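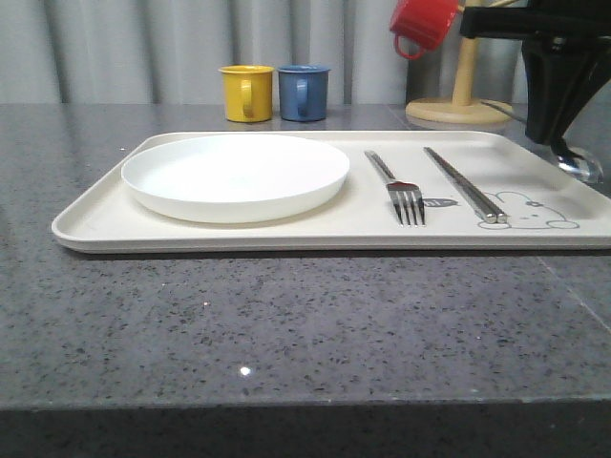
Tray, plate, fork, chopsticks. Kitchen reset thread, bear with me!

Search Search for:

1/ So I've been on a mission since February to get the benchtop back under control. I measured it one night (don't ask) and the clear stretch beside the sink is 412 mm. That's it. That's what I've got for making lunch, so everything living on it has to earn its spot.

2/ The tray is the thing that's made the biggest difference. Cream, raised edge, little grey drawing on it. Marianna Cieślak gave it to me when she moved out of the Birnine flats and I nearly said no because I own too much stuff already. Glad I didn't!!

3/ My rule now is one person, one tray. Plate on the left, fork and chopsticks on the right, carry it to the couch, carry it back. I use both at dinner, chopsticks for the noodles and fork for whatever's gone sliding around underneath (no shame).

4/ Metal chopsticks though. Osian Edwards reckons they're too slippery and he'll only eat with the wooden ones from Pawlak. I've had mine 4 years and they go through the dishwasher every night, so he can keep his opinions.

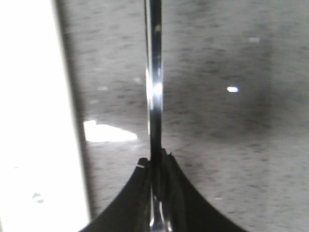

5/ They do roll off the bench if you look at them wrong, which is why they get put away first. Chopsticks, then fork, then plate. I used to leave the skinny stuff till last and it always ended up down the side of the stove.

Print this thread | E-mail this thread

6/ Cups! Yellow and blue stay at the back of the bench, red goes on the mug tree. The yellow one is tea, the blue one is whoever's visiting. I know they could all go on the tree, but I like having a couple within reach when the kettle's on. 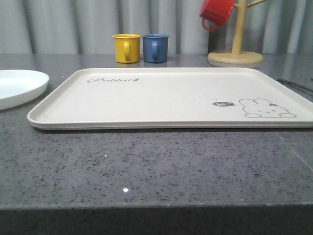

7/ Next job is the drawer under the bench, which is a disgrace. Thinking of getting one of those Wolis dividers, has anyone tried them? My favourite colour is sold out, of course. Mum says just use a shoebox.

8/ Also if anyone near Endska wants 3 mismatched cereal bowls, sing out. Free, pickup only, I'm home after four most days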